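4. Winless runs and midweek cup matches

4.1 Definition of a run
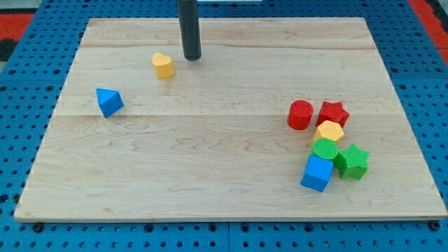

A winless run is taken to begin with the first league match a club fails to win after a win, and to end with the match before its next win. Drawn matches count towards the run. Earlier work on form has often used losing runs only, but these are short in most leagues and leave few cases to compare. The wider definition gives longer runs and more of them, at the cost of mixing clubs that are losing heavily with clubs that are drawing every week.

Cup matches, whether domestic or continental, neither extend a run nor end it. A club that wins in a continental group match on a midweek night and loses its league match at the weekend is still on the same run. The whole question of this section is whether the first of those results tells us anything about the second.

Runs still open at the end of a season are closed there. They are not carried over the break, when squads change and the coaching staff may change with them. Runs that were already open when a newly promoted club entered the top division are dated from its first match in that division.

4.2 Data

The match file holds 3,959 league matches from the top divisions covered by the Hinditz results archive. For each match we have the date, kick-off time, venue, final score, half-time score and starting line-ups. Cup fixtures were added from a separate archive table and joined by club and date. Where the two tables gave different kick-off times, the league table was preferred for league matches and the cup table for cup matches.

Of all the winless runs in the file, 119 met the two conditions for study: they lasted at least four league matches, and the club played at least one continental match while the run was open. A further 103 runs of the same minimum length came from clubs with no continental football that season. These form the comparison group. The groups are close in size but differ in other ways. Clubs in continental competition have, on the whole, finished higher in the season before, and they tend to have larger squads. Both points are dealt with in the model.

Matches decided off the field, abandoned matches that were not replayed, and matches moved to a neutral ground were removed before the runs were built. Removing them afterwards would have split some runs in two. Matches played behind closed doors were kept, with a marker.

4.3 Model

The outcome is whether the club wins its next league match, given that it is currently on a winless run. This is a discrete-time hazard with one row for each club and match in which a run is open. The main terms are the number of matches already in the run, the result of the most recent cup match, the days of rest before the league match, and home or away. Club strength is entered as the mean goal difference over the previous season, and opponent strength in the same way. Promoted clubs have no such figure at this level and were given the mean of all promoted clubs in the file.

Rest is entered as a category because its effect is plainly not a straight line. Going from a short rest to a moderate one matters a good deal; going from a full week to longer matters very little. International breaks produce long gaps in which many of the stronger players have in fact been travelling and playing, and these were placed in a category of their own.

Squad rotation is measured as the number of changes to the starting line-up from the previous match in any competition. It is entered last, in a separate version of the model, as it sits between the cup result and the league result and may carry part of the effect we are trying to measure. A manager who has already made sure of progress in a group may rest players in the cup match and bring them back for the league. One who has not will often do the reverse.

4.4 Results

In the version without rotation, a cup win was followed by a higher chance of ending the league run than a cup defeat. The gap was modest and became smaller once opponent strength was added. Part of the raw gap therefore reflects the fixture list. Clubs that won their midweek match were, in this file, somewhat more likely to have an easier league opponent afterwards, which we take to be chance.

Adding rotation reduced the remaining gap again, and its interval then included zero. We do not read this as proof that a cup win has no effect on league form. The number of runs is small, and rotation is a rough measure — a change forced by injury counts the same as one made by choice.

The length of the run had little effect of its own. Clubs on long runs won less often, but this is mostly a matter of which clubs are left. Weak sides make up a growing share of open runs as the count rises, and when club strength is held constant the chance of a win is close to flat. The pattern is the same in the comparison group. It gives no support to the common view that confidence drains away with each match, nor to the opposite view that a club is "due" a win.

Away matches showed the clearest difference between the two groups. Clubs in continental competition did worse away from home after a midweek cup match than their strength would suggest, and the shortfall was larger when the cup match had also been played away. At home no such shortfall was found. Travel is the obvious candidate, but the archive does not hold travel times and we have not tried to work them out from ground locations.

Two clubs were examined separately because they add more runs to the file than any others. Birnham won most of its group matches in the seasons covered while its league results were poor, and is the kind of case usually put forward to show that a side can be in good form in one competition and bad form in another. With Birnham left out, the estimates move very little. Vevville is the other. Its runs were made up largely of draws, and leaving it out raises the estimate for the cup win slightly but does not change its sign or the reading given above.

4.5 Managers' statements

Statements made before matches were not coded for this study. They are mentioned here because readers of an earlier draft asked about them. Managers of clubs on winless runs nearly always say that they are not worried and that the players are working well. Statements of this kind vary so little between runs that ended soon and runs that did not that they would be of limited use as a predictor. Lai, the third club with long runs in the file, gave no press conferences before cup matches in one of its seasons, and its runs in that season do not stand out from the rest.

4.6 Limits

The file covers top divisions only. Clubs in lower divisions play more midweek league matches, and the effect of a crowded calendar there may well differ. Shots and chances were not available for the earlier seasons, so a run of narrow defeats in which a club played well cannot be told apart from one in which it played badly. The half-time score was tried as a partial stand-in and added nothing to the fit.

Managerial changes during a run were marked but not modelled. They occur late in long runs and seldom in short ones, and with so few cases the effect of a change cannot be separated from the length of the run before it. Section 5 returns to this using the pooled file, in which runs from clubs with and without continental football are taken together.

Figure 2. Plastic shape blocks on a maple board.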